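Packaging Notes: Closure Torque and Why Caps Back Off

Complaints about loose caps come in waves. The last batch to reach this newsletter concerned stock that had been capped to specification, checked at the line, boxed, and found weeping product two weeks later at the receiving dock. In most of these cases the line was set correctly. The number on the torque meter was right when it was taken and wrong by the time the cartons were opened, and both facts are normal behavior for a plastic screw closure.

The terms first, as they are often mixed up in supplier paperwork. Application torque is the turning force used to put the cap on. Removal torque is the force needed to start it turning the other way. The second is nearly always lower than the first. The difference depends on the cap and bottle materials, the liner, the thread finish, any product on the threads, and time.

Time is the part that is left out of most inspection sheets. A cap that has just been tightened holds the neck under load. The plastic in the cap skirt and the threads creeps under that load, and the liner, if there is one, takes a set. The load drops quickly at first and then slowly. A reading taken thirty seconds after capping and a reading taken the next morning describe two different conditions, and a limit written for one should not be applied to the other.

The Mathias line at Destanstead ran a small comparison on this point in May. The same lot of bottles was capped at one setting and divided into groups. The first group was opened at once, the second after 45 minutes, and the third after 7 days in the warehouse. The largest part of the loss had already occurred by the second check. The third group was lower again, but the step was small. The plant has since moved its routine check to the 45-minute point and no longer records immediate readings, except during setup after a changeover.
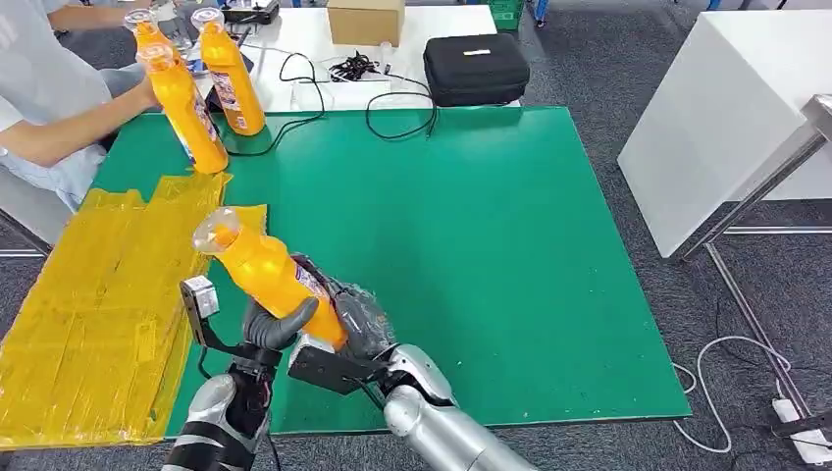

Can a cap that has relaxed in storage simply be tightened again before shipping?

Retightening restores some of the load, but it is a poor routine fix. The liner has already taken a set and may not seal in the same position, and a second turn can strip soft threads or lift the liner out of the cap. If a whole lot reads low after storage, find the cause at the capper and hold the lot until it has been leak tested. Retighten only as a documented rework step, with its own removal torque limit.

Heat makes the loss worse. A trailer parked in the sun will take bottles well past the temperature at which the torque limit was set. The cap and the neck expand at different rates if they are made from different resins, and the load between them changes accordingly. When the load cools, the parts do not return to their starting condition, as creep during the warm period is permanent. Where a product ships through hot regions, the storage test should include at least one warm cycle. A test at room temperature alone will pass closures that fail in transit.

Vibration is the second cause. A loaded truck puts small repeated movements into every bottle in the carton, and a cap with low residual load can turn by a few degrees at a time. Partitioned cartons help because they keep caps from rubbing against each other. Tight shrink bundles can do the opposite if the film pulls across the cap edges. Inspect the top layer and the corner positions of the pallet first when looking for this kind of back-off.

Product on the threads is the third cause, and the easiest to overlook. Syrups, oils, and surfactants act as lubricants. With the same capper setting, a lubricated thread turns further before the clutch releases, which can overstress the cap. Removal torque then reads low, and the usual response is to raise the setting, which adds to the stress. Check the filling nozzles for drip before changing anything on the capper. Dried sugar has the reverse effect and can produce removal readings so high that customers report they cannot open the bottle.

A note on the neck itself. Torque limits assume a round finish with a flat sealing land. Ovality from uneven cooling, a raised parting line, or a nick in the land will each produce a leak at a torque value that looks perfectly good. Readers at the Jadura contract filling site reported a case in which 106 leaking bottles were traced to a single mold cavity. All had passed the torque check. The cavity number is molded into the base of most bottles, and sorting leakers by that number takes little time and should be done before any other analysis.

Equipment condition also deserves more attention than it gets. Chuck inserts wear smooth and slip on the cap, so that the clutch never sees the full load. Magnetic clutches drift less than spring types but should still be verified at each head. On a multi-head capper, always record the head number with the reading. An average across all heads will hide one bad head for weeks. The Fesuten bench tester used for the Destanstead work is checked against a dead weight at the start of each shift, and the result is written on the same sheet as the readings.

Technique matters with hand-operated testers. Clamp the bottle at the body, centered, without squeezing the neck. Turn the cap smoothly and at a constant rate. A sudden twist gives a higher peak than a slow one, and two operators can disagree by more than the width of the tolerance band for this reason alone. Read the first peak, where the cap breaks free. On closures with a tamper-evident band there is a second peak when the bridges break, and it should be recorded in a separate column.

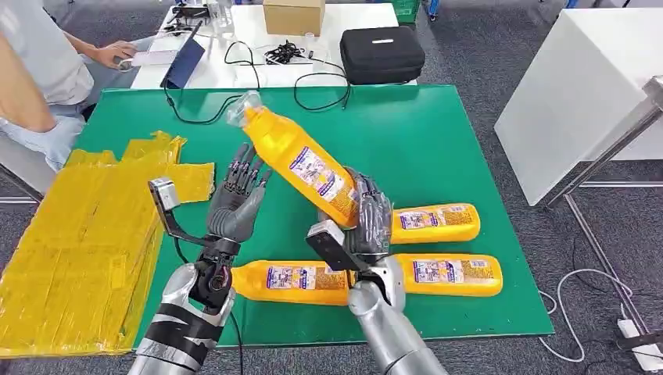
Destanstead, 4 November 2019

Eluned Prydderch has revised the closure inspection sheet to reflect the points in this item. The new sheet has separate columns for capper head, mold cavity, elapsed time since capping, and bottle temperature at the time of the reading. The field for immediate torque has been moved to the setup section. Lines that use child-resistant caps should continue with the old sheet until a matching version is released, as the push-and-turn action requires a stated downward force that the present layout has no place for.

Sites changing over to the new sheet should run it alongside the old one for 2 full production lots before withdrawing the old form. Limits should not be carried across unchanged. A removal torque limit written for immediate readings will reject good product when applied at 45 minutes, so each site will need to set its own delayed limit from its own bottles, caps, and product.

Completed sheets from the parallel lots go to the packaging laboratory at Destanstead with the retained samples. Keep the samples upright, at room temperature, and in the original cartons. Mark the carton with the lot number and the time of capping. Samples that have already been opened for testing cannot be used again and should be discarded at the site.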